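Reading time: 13 minutes

Chapter 13
The Space in Front of You

Most drivers believe they leave plenty of room behind the car ahead. Most drivers also believe that the car behind them is far too close. Both beliefs can be held on the same stretch of road, by the same person, within a single glance at the mirror, and this chapter is an attempt to talk you out of the first one.

Take a highway on a dry afternoon, with traffic moving at a mile a minute. At that speed your car covers a distance you would not care to sprint every time you say the word "Mississippi." The brake lights ahead come on. You see them, you decide they mean it, your foot leaves one pedal and finds the other, and the car, which has been waiting for instructions all this time, begins to slow down. In the worked case later in the chapter the whole business takes 270 feet from the first red glow to a full stop. A football field from goal line to goal line is 300. Keep that in mind the next time somebody in a pickup is reading your bumper sticker for the second time.

Stopping distance has two parts, and students tend to remember only the one that makes noise. Braking distance runs from the moment the brakes bite until the wheels stop turning. Reaction distance comes before it, and is covered at full speed, in silence, by a driver who believes that he is already doing something. Double your speed and the reaction distance doubles. The braking distance goes up by four, on the same road with the same tires, which seems unfair and is simply the way moving weight behaves.

Brakes get most of the attention in showrooms. The sample car in our problem set, the Skaletti, has excellent ones. It also has a driver, and we've given him an ordinary human nervous system and a sandwich.

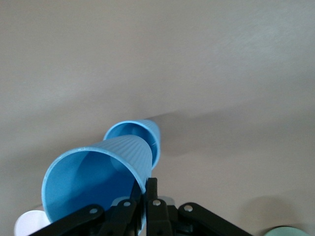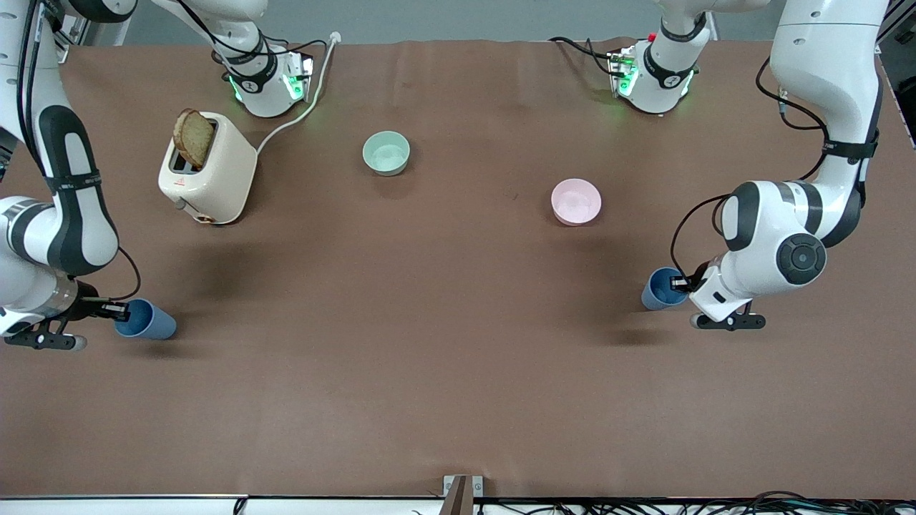
Orlando Yupanqui objected, on reading a draft of these pages, that the real trouble with leaving a gap is what happens to the gap. Leave a decent one on the Truva bypass at five in the afternoon, he wrote, and somebody will move into it before you've finished being proud of yourself; drop back to make another, and somebody will move into that one as well. By his reckoning, a polite driver could end up going home in reverse.

It's a fair complaint, and one you will hear in every class. The arithmetic is kinder than the feeling. Each car that cuts in costs you the time it takes to rebuild your gap, which is 2 seconds if you keep the gap this book asks for. Let a whole parade of them in and you'll still get to your driveway before the ice cream melts. What you've lost is mostly rank, and the highway department doesn't keep a record of rank.

How to measure the gap is the next matter. Car lengths are a poor unit. Ask a room of licensed drivers to pace off six car lengths in a parking lot and you will learn a good deal about optimism. Time works better. Pick a sign, a shadow or a patch of tar. When the back of the car ahead passes it, start counting, and stop when your own front bumper gets there. The count stretches with your speed without any help from you. Rain, worn tires, a loaded trunk or a trailer all call for a longer one, and Section 2 covers how much longer.

Section 2 also takes up the Grajales Hill problem, in which a driver who keeps a perfect gap on level ground takes the same gap down a steep grade and is surprised. Bring a pencil. After that we turn to the driver behind you, over whom you have less control than you'd like, and to the several bad ideas people have for teaching him a lesson. Tapping the brakes is the most popular of these.

Before reading on, take one trip on a road you know well and count your gap at five different points. Have a passenger write the numbers down. Don't adjust anything the first time, however strong the urge, and bring the list with you to Section 1.

Contact Rostico Driver Texts | Copyright Rostico, all rights reserved | Back to top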